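Robot Manipulation Lab, Handout 4: Laundry on the Bed
Instructor: Alcides Inga
Revised 9/15/23

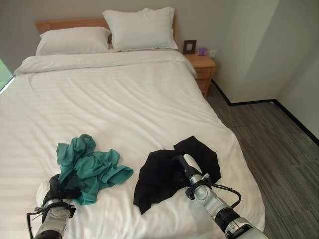

Fig. 1. Left gripper on the teal garment, right arm on the black one.

Last week you moved blocks. Blocks are polite. They have corners, they stay the shape you left them, and a block seen from behind is still a block. Cloth offers none of this, and your grade now depends on it.

The task
Two garments start crumpled on the duvet. Your team teleoperates both arms and lays each garment flat, then folds it in half. A run lasts 78 seconds. Each team submits 20 runs, including the bad ones. Teams Dristo and Zumum, please reread the last four words.

Choosing a grasp
Look at the teal piece in Fig. 1. The flap toward the right looks like a sleeve, and a sleeve is a fine place to start if it really is one. Pull gently and see what follows. If the whole heap follows, you have learned something about the heap.

The black piece is harder. Folds in dark, matte fabric barely show up on camera, so your depth estimate will be confident and wrong. Approach slowly from above and close only after contact.

The duvet
It is soft, wrinkled and very willing to be picked up. In the February section, 17 runs ended with a firm, well-planned grasp on the bedding. Pressing down harder makes this worse. The faint stripes on the duvet can help you judge whether you are dragging it along with the garment.

Two arms
Name one arm the holder and the other the mover before you begin, and say it out loud to your partner. Swapping roles is allowed. Swapping roles silently is how team Aoki came to fold one shirt in two directions.

Scoring
Flat: 2 points per garment
Folded: 3 points per garment
Duvet lifted: minus 1
Pillow involved in any way: see me

Reading for next time: Endisach notes, sections 2 and 3. Bring your run logs.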